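About the Sinside Robotics Club

We started with 2 soldering irons and a borrowed table, and we have been growing out of rooms ever since. These days you will find us in Room 604 after lunch, with the door propped open and usually a few parents wandering in to see what we are up to. Our 22 members come from every grade, and most had never touched a robot before they joined – please don't let that keep you away!

This year's big project is household chores, starting with the refrigerator. 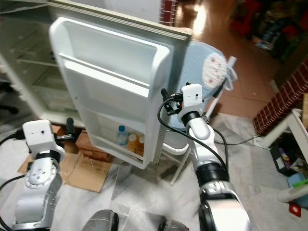 Words by Indira Rao, club advisor

A fridge door is a wonderful teacher. Students have to think about where each arm goes, how far the door swings, and how to reach a bottle in the bottom bin without bumping everything else. Brayan Escobar looks after the arm work, and Deisy Huanca keeps our practice notes in good order, which I am very grateful for.
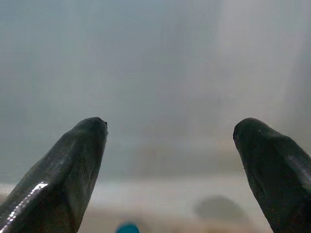
We also spend plenty of time on small things, like how wide to open the fingers before going in for a grasp. It can be slow going, and we like it that way. New members are welcome through December, so come by and say hello.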